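Print this page | E-mail this page

RULES FOR ROBOTS (and for the people next to them)

Robots are strong. Robots are fast. Robots do not get tired, and they do not get bored. They also don't say "oops, sorry!" when they bump you. So there are rules. Lots of rules! Some are for the robot, some are for the grown-ups who build it, and a few are for you.

First thing. What is a robot arm? Think of your own arm. Shoulder, elbow, wrist, hand. A robot arm has joints too, with a motor to turn each one. The hand part is called a gripper. It grabs, it lets go. Some grippers have two fingers, some have more.

Who makes the rules? People who sit down together and write out what is safe. The written-down version is called a standard. A standard is like the rules of a board game, so everybody plays the same way. Boring to read (sorry, but yes). Very good to have.

RULE ONE: Know where the robot can reach.

Stretch out your arm and turn in a circle. Everything you could touch is your reach. A robot has one too. Grown-ups work it out before the robot is switched on, and then they keep people out of it while the robot is moving. Big factory robots have fences. When somebody opens the gate, the robot must stop. No gate, no go.

At the Verbeke workshop in Tornport there is a yellow line on the floor. Talha Arain painted it himself on a Sunday, and he still says it's crooked. Doesn't matter. You stay behind it.

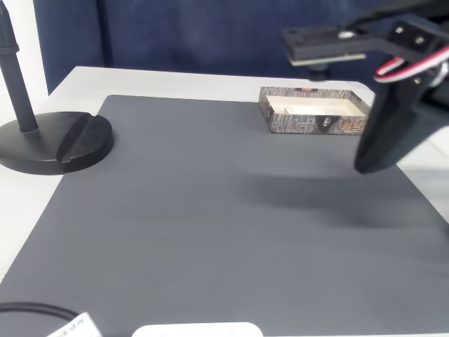 RULE TWO: Keep the table tidy. A robot does not guess like you do. If you leave your juice cup in the way, a simple robot may go right thru it. So before the start, take away what the job doesn't need, and put what's left where it belongs. Look at the open box near the far edge of the gray mat, with the gripper's black fingertip over the mat just to the right of it. Not much space between them! A hand should never be in a gap like that when the motors are on. Wires count too. The red, white and black ones by the gripper have to bend when the arm bends, so somebody checks that they can't snag or get pinched.

RULE THREE: Everybody knows the stop button.

It's big. It's red. You hit it with your whole hand, no aiming. Els Van Hecke teaches the beginners, and her first lesson is only this: walk in, find the button, point at it. Then again from the other side of the room. Then you can ask questions.

After a stop the robot must not start up again by itself. A person has to look first, fix the problem, and then start it on purpose.

RULE FOUR: Slow first, fast later.

New job? Run it slow. Watch the whole thing. Taro, the practice robot, does every new move at slow speed before anyone turns it up. Found a mistake? Good, that was a slow mistake. Fix it and go slow agian.

RULE FIVE: Write it down.

What did you change? Who changed it? When? The Dulter notebook at the workshop has 348 lines filled in so far and room for 400. Most lines say "all OK". Those count just as much as the ones that say "screw loose, tightened".

WORDS TO KNOW

Gripper - the robot's hand.
Reach - all the places the arm can get to.
Standard - rules that lots of people agreed on.
Emergency stop - the big red button.

TRY IT AT HOME

You be the robot, a friend gives the orders. One order at a time: "arm up", "open hand", "close hand". Put a sock on the table and try to get it into a shoebox. No guessing allowed! And the friend has to yell STOP if anything looks wrong. When you hear it, freeze. Then swap.

Contact us | © Verbeke Workshop, Tornport | Back to top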